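Review: Bromum Two-Arm Cell Rulebook, printed edition
November 12, 2021

We bought the Bromum rulebook in March for our cell in Wutthorpe, where two arms on one rail sort bags of plant food between a basket and a shelf. 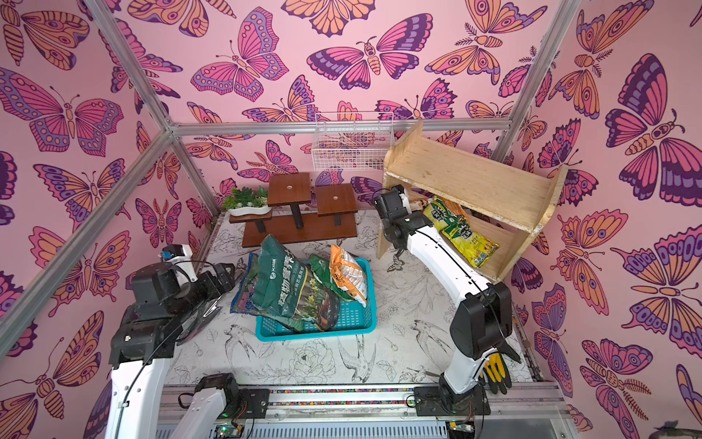

What is inside

The book has 131 pages and 216 rules, each rule with a short reason and a box for your signature. It costs 3,150 for a site license, and I find this too much for a small workshop.

What I like

The chapter on shared space is the best one. It asks you to write down which arm may enter which zone, and who must wait. We had this only in our heads before. I also like rule 223 (the numbers jump, I do not know why), which says that cables must be checked at the full reach of the arm and again at the folded position. We now do both checks every morning.

The pages about soft packages are useful too. A bag leaning inside a shelf is not the same as a box, and the book says to approach slowly and to stop at the opening first.

What I do not like

The index is poor. "Gloves" is under "Persons", and "Emergency stop" is in two places with different advice. The older Rindton guide is thinner but easier to search.

There is almost nothing about decorated walls or printed mats, and I had to write my own page for this.

Four stars from me. Buy one copy and keep it next to the cell.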